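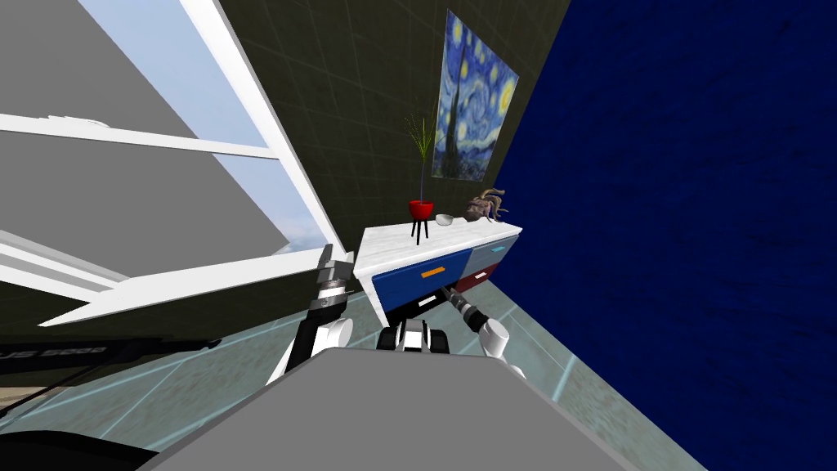 Despina Kontogiannis said to me before the dry run that if I spent more than a minute on grippers she'd walk out, as the whole comparison stands or falls on where you put the cameras. I half agree with her. Say that out loud, then carry on with grippers anyway.

Opening, keep it loose. Hello, thank you for having me, yes it's all simulated, no I haven't brought an arm with me on the train. Leave this slide up while people find seats.

So the job. Two arms, one dresser, drawers with handles, and a controller that has to get hold of a handle and pull. Sounds dull! It's a lovely test though, because a handle is thin and a drawer front is flat, and if you come in a bit low you end up poking about underneath the thing instead of in front of it. Anybody who's tried to open a kitchen drawer with an elbow will know the feeling. (Pause here, it got a laugh in the dry run. Danai may just have been being kind.)

What we compared. Two parallel grippers, which I'll call by our own names, the Birnance and the Rallis. Two controllers, Jakeo and Privbridge. Two camera placements, one up high looking over both arms, one down by the fingers. Say the names slowly, people mixed up Birnance and Privbridge last time, and so did I.

3,306 attempts in all. We threw away 539 of those when Fotini found that the handles had been given the friction of wet soap in one batch of runs. Mention it, don't hide it. It cost us most of February and somebody always asks.

Grippers, quickly, Despina is watching the clock. The Birnance opens wider and forgives you more on the way in. The Rallis is narrower, holds on better once it's there, and I was very fond of it until we looked at what happens when the wrist is a few degrees off. It catches the handle with one finger and shoves the drawer shut. Lovely firm shove, too. With Jakeo running the arm it did that a lot. With Privbridge, less, as Privbridge slows right down near contact and gives itself time to straighten up. If you care about speed you'll hate it. I don't care that much about speed.

Don't read the table out. Point at the bottom row, say "this one's the pair I'd take home" and move on.

Now the cameras. Drink some water first.

The high camera is the comfortable one. You get both arms, the furniture, a good slab of the room, and you can tell at once if the left arm is dawdling. Trouble is that the arms get in front of the drawers just when you want to see the drawers. Dionysis Lambrakis wanted to move it further up, we tried it, and then the handles were so small that the controller might as well have been guessing. I've got a clip of this but it's long. Skip unless we're running early.

The close camera is the other way about. Handles are big and clear when it's pointed at them, and when it isn't, you've got no idea where you are. Next slide.
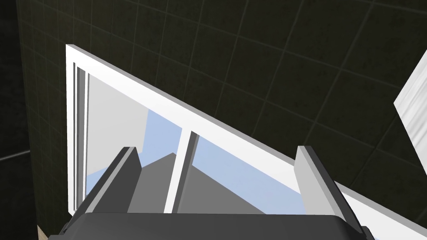

Fingers wide apart, and a window between them.

Let people look at it for a moment. Ask the room which way they'd move to reach the dresser. Hands up for left, hands up for right. I couldn't tell you from this view alone and I built half the room. All you've got is the gripper, tiles, a bit of sky through the glass. A controller with only this to go on has to remember where the furniture was, and Jakeo has a memory like mine.

There's a nice side point about the tiles, if there's time. A repeating grid is rotten for working out how far you've moved, one square looks much like the next. Areti Alexiou swapped them for plain paint in 66 runs and the close camera did a bit better. I wouldn't build a house on 66 runs. Say so before someone in the front row does.

Then both cameras together. No surprise that this did best, but the gap was bigger with Privbridge than with Jakeo, and I don't have a good reason for that. My hunch is that Jakeo leans on the high view and more or less ignores the other one. Covering up the close camera hardly bothered it. Covering the high one and it went to pieces, waving about, really quite sad to watch.

Things I'd do differently. Fix the friction first, obviously. Pick one handle height to start with and leave the others until later. Save the camera views for every failure as well as the gripper position, I spent a whole Sunday trying to work out what one arm had been looking at from joint angles and a cup of tea.

Questions I expect. Will it carry over to real arms? Don't know yet, we start on that next, with the Birnance. Why only parallel fingers? It's what we had models for. How long does a run take? Over 30 seconds with Privbridge, a good bit quicker with Jakeo. Can we have the dresser? Yes, ask Fotini, she's got the files.

If the projector dies, do the elbow bit again and go straight to questions.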